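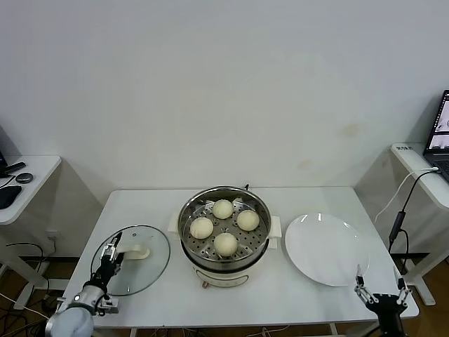 Print this page | E-mail this page

21 Nov 2018
by Gayan Selvanayagam

Buns again. Third batch this month, and I think I've finally got the dough where I want it. 180 grams of warm water, a bit less than the Dorine recipe says, becuase my flour is just wetter or something. Don't ask me. Rested it under a towel while I answered mail. Four to a tray is my limit now, one at the back, one at the front, one each side, keeping clear of the little post in the middle. I used to squeeze in six and they'd stick together and tear when you pulled them apart. Never again.

The steamer. People keep asking. It's the electric kind, steel pot, cream base, handles on the sides. Got it in June from Segers, the shop by the station, after the bamboo one went moldy. Paid 119 for it. Didar says too much. Didar also eats most of the buns, so.

Things I do now:

Parchment squares if the dough is sticky, bare tray if it isn't. Plate out before I start, a big one. Last time I had hot buns and nowhere to put them and used the bread board, which smelled of onion.

Lid flat on the table next to the pot when it's off. Don't lean it on the wall. I lost a good glass lid that way (Fimex wanted half the price of a new pot for a replacement, no thanks).

Tops still come out a little rough. My aunt's are smooth like an egg. More kneading? Less yeast? If you know, write to me.

Next up is red bean, if I can find the paste. Otherwise pork and scallion. Got to run, will post the full recipe when I've typed it up propperly.

Contact | Copyright Gayan Selvanayagam | Back to top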